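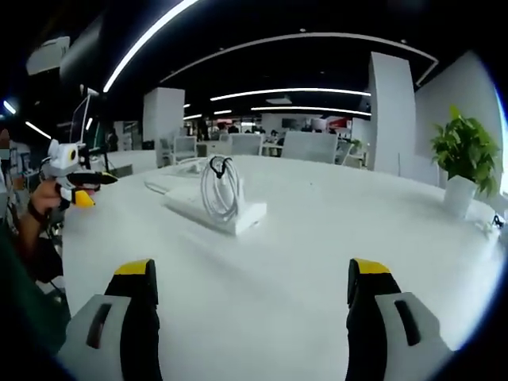

글 다나이 프랑쿠(Danai Fragkou) | 총무지원팀 | 6월 5일

공용 작업 테이블 물품 정리 및 이용 기준 안내

총무지원팀은 지난 5월 한 달간 론데너(Rondener) 사옥 공용 공간의 비품을 점검하고, 개방형 사무 구역 원형 테이블의 이용 기준을 새로 마련하였습니다. 이번 점검에서 등록된 공용 물품은 모두 1502점이며, 이 가운데 케이블류가 372점으로 가장 많았습니다. 보관 장소가 정해지지 않은 채 여러 부서가 번갈아 쓰던 품목이 상당수였던 만큼, 케이블 관리 방식부터 우선 정비하기로 하였습니다.

앞으로 흰색 케이블은 사용 후 반드시 고리 모양으로 감아 상자와 함께 반납하여 주시기 바랍니다. 감은 케이블을 상자 위에 올려 두면 다음 이용자가 쉽게 찾을 수 있으나, 퇴근 시에는 테이블에 남기지 말고 플레닉스(Flenix) 수납장에 넣어 주십시오. 길이가 다른 케이블을 한데 묶어 보관하는 일은 삼가 주시기 바랍니다. 꼬리표가 떨어진 케이블은 총무지원팀에서 다시 부착해 드립니다.

테이블의 화분은 현재 위치에 그대로 둡니다. 잎이 넓은 식물이므로 물품을 옮길 때 잎이 꺾이지 않도록 유의하여 주시고, 물 주기는 총무지원팀이 맡고 있으니 개별적으로 물을 주지 않으셔도 됩니다.
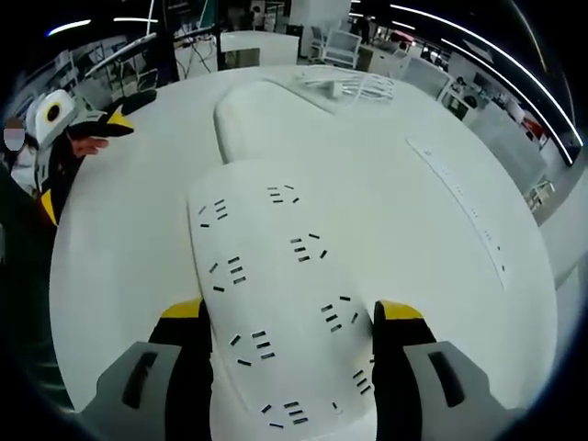

작은 부품을 분류할 때에는 흰 종이를 먼저 깔고 그 위에서 작업하여 주시기 바랍니다. 검은색의 얇은 조각은 서너 개씩 무리를 지어 간격을 두고 놓으면 수량 확인이 수월하며, 무리에서 떨어진 조각도 눈에 잘 띕니다. 작업이 끝나면 종이째 들어 옮기지 말고 무리별로 봉투에 담은 뒤 품목명을 기재하여 주십시오. 천은 접어서 테이블 안쪽에 두고, 눈금이 있는 긴 띠는 작업 구역과 겹치지 않게 놓아 주시기 바랍니다.

테이블은 한 번에 최대 2시간까지 예약할 수 있으며, 예약은 사내 시스템 자트니스(Jatness)에서 접수합니다. 분류 작업이 예약 시간을 넘길 것으로 예상되는 경우에는 사전에 시설 담당 필라르 리바데네이라(Pilar Rivadeneira)와 협의하여 주십시오. 봉투와 품목 표지는 내선 26번으로 신청하시면 당일 수령이 가능합니다. 필라이(Pillai) 별관의 공용 테이블에도 같은 기준이 적용됩니다.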